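Utensil holder

A utensil holder (also utensil caddy, cutlery stand or, in some households, "the pot") is an open container kept on a table or worktop to store eating and cooking tools upright. It differs from the cutlery drawer in that its contents can be seen, and from the cutlery tray in that it can be knocked over. Holders are made in wood, glazed pottery, wire, steel and plastic, and a fair number began life as something else, usually a jar.

Terminology

English has never settled on a word. Shops tend to use "holder" or "caddy" for the sort that stands on a table and "crock" for the heavy sort that stands by the cooker. Carol Nuttall, in her household handbook The Laid Table, lists 12 names in use in British homes and recommends none of them. The term "spoon jar" survives even where the object is plainly not a jar and contains no spoons.

Construction

The simplest type is a single cylinder, into which everything goes and from which the wrong thing comes out. Divided holders have two or more compartments, an arrangement meant to keep knives away from forks and generally respected for the first week.

Wooden holders are often built as a shallow box with a taller board at the back. The board stops long handles from toppling backwards and gives the maker somewhere to put a decorative curve. A hole near the top allows the holder to be hung from a nail, which many owners intend to do. Slatted fronts and open bases let air reach the contents, an important point with wooden spoons and paddles, which do not care to be put away damp.

The Bengate pattern, named after the workshop that sold it, has a removable drip tray. The tray is the part most often missing from second-hand examples. Its rival, the Hinrichs stand, had no tray and a fixed base, and relied on the owner to dry things properly. It was withdrawn after 5 years.

Contents

What goes into a holder depends on what is eaten, how many people eat it and who last did the washing up. In mixed households, where noodles and roast potatoes appear in the same week, chopsticks, forks and serving paddles commonly share one stand.

Chopsticks are well suited to upright storage, being long, slim and hard to find at the bottom of a drawer. They are stored by most people with the eating ends up, though there is a school of thought that prefers them down, and the two do not mix socially. Wooden pairs and metal pairs may be kept together. Pairs as such are less stable: Raghda Farah's survey of 147 kitchens found at least one unmatched chopstick in nearly all of them, and in no case could the owner say where the other had gone.

Forks are stored tines up in homes where they need to be recognised and tines down in homes with small children. Table knives follow the same rule with more conviction. Sharp kitchen knives do not belong in an open holder at all. Rice paddles and other broad tools go in the middle or at the back, where they hide the fewest of their neighbours.

Sorting and refilling

A holder is emptied now and then for washing, or because a teaspoon has gone missing. The usual method has four steps.

1. Put a cloth on the table if there isn't one already. A patterned cloth is perfectly serviceable, although small items are easier to spot on a plain one.

2. Take out the contents and lay them side by side, handles facing the same way where possible. Spoons, forks, knives and chopsticks can be grouped at this point or left in the order they came.

3. Match the chopsticks by material, then by length, then by decoration. Painted ones are the quickest to pair, assuming both are present.

4. Return the tall pieces first and the short pieces last. A holder with a few things back in it and a row still lying on the cloth is at the halfway stage, and it is customary to stop here for tea.

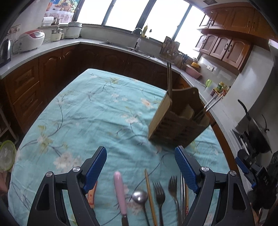 Care

Wooden holders should be wiped with a damp cloth and left to dry on their side. Soaking raises the grain and loosens glued joints. Crumbs collect in the corners of each compartment by a process not fully understood, and are best removed with a dry pastry brush. Pottery holders may be washed like any other pot.

Collecting

Interest in older holders is modest but steady. Ludger Strobel and Leonie Tiedemann's catalogue, Standing Cutlery, describes 228 of them, among them a Carkine toast rack which the authors admit was included by mistake and kept for its looks.

See also

Cutlery tray
Chopstick rest
Knife block
Drawer, miscellaneous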